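Notebook, gripper comparison, two-arm bench
2019-07-04
Written by Agnese. Gordon and Settimio, please add your remarks under mine and do not change the text.

Continuing from the last entry. The question is still the same: do we keep the Zuccaro fingers on both arms, or do we change one arm or both to the Sisau fingers before Brunello makes the order in August. Tiziana wants one answer for both arms because of spare parts. I am not sure that one answer exists.

Setup today. Both arms powered from the same supply, same controller, firmware not touched. Left arm carries the Zuccaro fingers, other arm also Zuccaro in the morning, then I changed it to Sisau after lunch. Changing took me longer than it should, the two small screws at the back of the finger carriage are hard to reach when the cable is mounted. I took the cable off in the end. Next time I will take it off at the start.

The task is the basket task, the same as Settimio wrote in the spring. One ball in the wicker basket, one arm picks it, lifts it over the rim, holds, and puts it back. The other arm stays near the rim and does nothing, or it comes in for the handover if we run the second version. I ran only the first version before lunch.

Morning, Zuccaro on both. The grip on the ball is good when the fingers come straight down. When they come with an angle, one finger touches the ball earlier and pushes it, and then the ball rolls toward the wall of the basket. A ball near the wall is the difficult case, because the finger has to go between the ball and the weave. The tip is thick and it catches in the weave sometimes. I saw it catch on the far side and I stopped the arm by hand. No damage, but one strand of the basket is a bit lifted now. I pressed it back.

I also tried closing force at two settings. At the low setting the ball slips during the lift if the arm accelerates with the default profile. At the high setting it holds, but the motor of the gripper gets warm after 10 cycles and I do not like it. Gordon says this motor is always warm and it is fine. I would like to see a number. Gordon, do we have the small temperature probe somewhere, or did it go to Skoscombe with the other things?
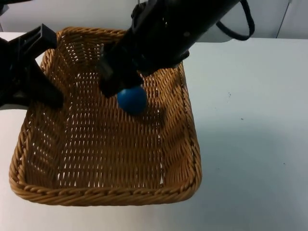
The approach height matters more than I expected. In Settimio's script the arm stops 114 mm above the basket floor and then goes down slowly. This was chosen for the old fingers, which were shorter. With the longer ones the slow part should begin higher, otherwise the fingers arrive to the ball still with some speed. I changed the value only in my copy of the script. The main copy is as it was.

Afternoon, Sisau on one arm. These fingers are narrower at the tip and they have the soft pad. Near the wall they are clearly better, I could place the tip between the ball and the wicker without touching the weave. In the middle of the basket I see no difference to Zuccaro. Holding at the low setting is better because of the pad. After the release the pad sticks a little to the ball, so the ball moves a small distance when the fingers open. For the handover this is a problem, for the put-back it is not.

One thing I noticed late. The opening of the Sisau fingers is smaller when the controller thinks it is fully open. The calibration is from the other fingers, so the end positions are wrong for these. I repeated the calibration and it became better, but then the script complained about the range and I had to restart the controller — two times, the first restart did not help. Settimio, is the range written in your config also, or only in the controller? I looked for it and found 200 as the upper limit in two places, and I do not know which one is used.

Cable. It makes a loop at the wrist when the arm points down and it is long enough, but when the arm turns back to the home position the loop pulls on the connector. I put a piece of tape as strain relief. It is a temporary solution and it looks like one. Tiziana said that the Brindska clips would fit, she will bring a few.

Camera. I did not move it and I ask that nobody moves it until the comparison is finished. The exposure is a bit bright on the table, but the ball separates well from the basket by color, so the detection is stable. When both arms are over the basket, the ball becomes partly hidden by the fingers and the detected center jumps to the side that is still visible. For now the script takes the last position before the fingers come close. I would keep it like this.

To do:
Repeat the near-wall case with Sisau on the left arm too.
Run the handover version, first Zuccaro to Zuccaro, then mixed.
Check motor temperature with a real probe.
Ask Brunello if the order can be mixed, one set of each type.
Clean the table, there are small dark specks on it and I want to know if they come from the fingers or from something else.

My opinion for today only: Sisau for the arm that goes into the basket, Zuccaro can stay on the left arm. I will not write this to Brunello before the handover runs are done.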